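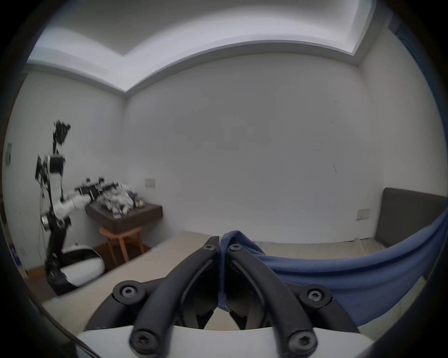 Ticket: Handheld gripper, fingertips slip on thin knit fabric
Product: Polta handheld, curved-finger version
Opened by: Wian Motaung
Assigned to: Matúš Jelínek
Opened: 2/3/25
Status: Open, waiting for parts

Wian Motaung
We are comparing the Polta with our older Zimix on bed-making tasks. The Polta picks up a fold of cloth without trouble, but on a long pull the fabric creeps out from between the pads. I ran 200 pulls with each gripper, same operator and same sheet. The Polta lost the fold 14 times. The Zimix lost it 2 times. Trigger fully closed on every pull. Firmware is current.

Matúš Jelínek
Please check the following and report back:
- Wipe both pads with alcohol and let them dry.
- With the trigger closed and nothing in the grip, see if the pads meet along the full edge or only at the tips.
- Check the hex screws at the finger pivots. If one is loose the finger can twist under a side load.
Also, are the slips on straight pulls or when you pull to one side?

Wian Motaung
Pads wiped, no change. Pads meet at the tips, with a thin gap lower down that I can get a sheet of paper into. Screws were snug except the lower left pivot, which took about a quarter turn. Nearly all the slips were on sideways pulls, going toward the headboard.

Matúš Jelínek
The gap is the likely cause. A thick towel fills it but a single layer of knit doesn't. Did tightening the pivot help?

Wian Motaung
A little. I did a short rerun and it still slips, later in the pull than before. Grabbing a double fold works every time so far, but we can't ask operators to do that, and the Zimix doesn't need it.

Matúš Jelínek
Understood. I'm sending a set of the softer pads from the Moodley kit. They use the same mount. Swap both sides, not just one, then redo the zero on the trigger before you test. Keep the old pads and send them back to Ulham so we can measure the edges.

Wian Motaung
Will do. Leaving this open until the pads get here. I'll rerun the sideways pulls first.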